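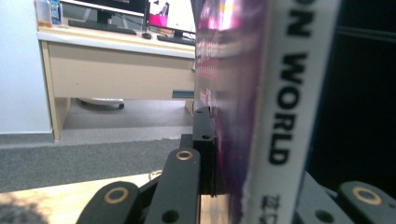
Should magazines be stored flat or standing up?

Standing up, spine out, as long as something holds them straight on both sides. Flat is fine for a short pile you never need to dig through.

Tuesday, shelf notes, April

That question has been scribbled on the inside cover of this notebook all month, so I'm glad to finally write an answer under it that I believe! We've been piling magazines flat ever since we moved in, and every time someone wants one from the bottom the whole pile slides, and then the piles get rebuilt in whatever order they landed. Today was the day for trying the divided box instead.

Start of play: 123 items on the list, books and magazines together. 100 of those are magazines, the rest are books of all thicknesses. The list lives in the blue folder, and I've also typed it up so we can search it (file is called trivell-list, after the Trivell shelf, which is what we call the tall one by the window even though the label fell off ages ago).

First job was just getting things onto the table and looking at them properly. I love this part. You think you know what you own and then you find three different sizes of paper in what you were sure was one run. I made a note of the trim height for each title on the list, and that column alone is going to save us so much fiddling later. Anything tall goes to the lower shelf. Anything that fits the box under its own weight, without flopping over the top, is a box candidate.

The science fiction magazines were the ones I most wanted to try. The covers are half the pleasure, all that dark painted sky and big brushy lettering, and they've been face down under the manuals for far too long. They're also a good hard test. A thick book stands up by itself and forgives you. A magazine is soft, it bows in the middle, and if the slot is too wide it leans and then starts to curl from the bottom corner up. I've got a couple of old issues at home with exactly that curl and you can press them under dictionaries for a week and it comes right back.

So the trick is filling the slot. What I've settled on for now:

Put the magazine in spine first if you're loading from the front, then turn it, so the loose page edges don't catch on the divider. Hold it by the spine side and somewhere near the middle of the open side, never by a corner. Let the bottom edge touch down before you let go of the top. If there's a loose sheet tucked in, take it out and put it in the folder, with the issue written in pencil on the back. 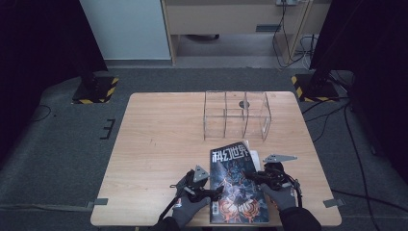
The last one matters more than I expected when I wrote it. Loose sheets are a menace. They ride up, they fold over the divider, and then the next magazine goes in on top of the fold and you've made a permanent crease without noticing. I'm now checking for them every time before anything gets lifted. Give the magazine a look along the top and along the open side, slide the stray out, then go. It takes no time at all once it's a habit.

About the box. I'm a fan! I wasn't sure about clear acrylic to begin with (I wanted gray cardboard files, like a proper archive) but being able to see through the walls is lovely. You can tell right away if a bottom corner has folded under, and with cardboard you'd only find out months later. The dividers don't hide anything either, so a cover in the front slot still gets to show off. On the down side, it picks up fingerprints, and I keep losing the edges of the dividers against the wood of the table when the light comes from the wrong side. I want to try a sheet of dark paper underneath next time, just so the slots read better when you're aiming a floppy magazine at one of them.

Position on the table: back half, with a good stretch of clear surface in front to lay things down. I had it closer at first and kept reaching over one magazine to load another. Moved back is better. There's room to lay an issue flat, square it up with the table edge, check it over, and then lift.

A few measurements while I have the tape out. The widest book on the list won't fit any slot, no surprise, so it stays on the shelf with the other thick ones and acts as a bookend. Page 134 of the old shelf log (the one from Sollemville) says to leave a finger's width free at the end of each row, and I tried that with the books. Works very nicely. Pack a row tight and you end up hooking the top of the spine with a fingertip to get anything out, and that's how spine tops tear. With the gap you can push the neighbors back a little and take the book by its middle. I've copied the line onto the inside of the shelf door.

Glossy covers are another thing to watch. Two glossy books side by side grip each other and come out as a pair, and then the second one drops. I've alternated glossy and matte on the middle shelf wherever the order allowed it. Where it didn't I left them alone, and I'd sooner have the titles in sequence than be clever about it. Corners on the older glossy ones are getting soft. Nothing to fix there, just slide less and lift more.

Order inside the box. I tried by date, then by title, then back to date. By title looks tidy on paper and then one title eats four slots and another sits alone and leans. By date mixes the sizes. What I'd like to try next is by title, with the small titles sharing a slot and a stiff card between them. The card does two jobs, it keeps the runs apart and it props up the thin ones. I cut 2 cards from the back of an old pad and they stand up well. More of those, please, if anyone has a pad that's nearly finished.

And a word about lifting from flat, as that's where I was clumsiest this morning. A magazine lying on a smooth table really doesn't want to come up. If you go for the edge with your fingertips you bend the cover back and leave a little half-moon mark. Much better to slide it toward you until the edge hangs over the side of the table, then take it from above and below. Or steady both sides first, tip it up onto its spine, and pick it up from there. The second way is slower but I like it, and the pages stay together much better as long as the grip is on the spine edge. When it's held only by the spine the free corners do fan out a bit, and on the way into the slot they'll find the divider if they can. Bring it in a touch high and lower it. Coming in from the side is asking for trouble. 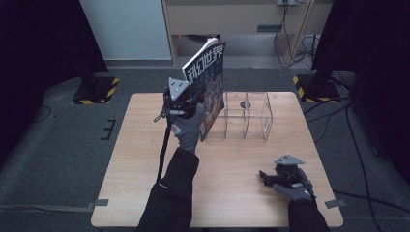 Aishwarya Naidu thinks the slots should be filled from the middle outward. Her argument is that the outside slots are the ones people reach for without looking, so they ought to be the last to get crowded, and a box loaded from one end gets heavy on that side and creeps across the table every time something's pulled out. She'd also like the dates facing the same way throughout, even on titles that print them somewhere odd, and she says if we're making cards we may as well make them tall enough to write on.

All good, and I hadn't thought about the creeping at all. Taller cards it is. I'd been cutting them level with the dividers so they wouldn't show, but a bit of card sticking up with the title in pencil would be far more use than a neat top line. I'll do the next batch a thumb's width taller and see if they bend.

We didn't settle what to do with duplicates. I'm for keeping the better copy in the box and putting the other one out by the kettle, where it'll get read. Unnithan shelf is nearly bare at the moment, so duplicates could also go there until someone wants them. Leaving that open.

Still to do:

Dark paper under the box.
Taller cards, title and year in pencil.
Go back over the trim heights for the last few titles, I was guessing by the end.
Wipe the acrylic with a soft dry cloth, no spray anywhere near the covers.
Move the loose-sheet folder to the same shelf as the box.
Middle-outward loading, whole box, all the science fiction first.

I'm leaving the thick books as they are for now. Next session I'd like to start with the box empty and load it from scratch, cards ready, list open.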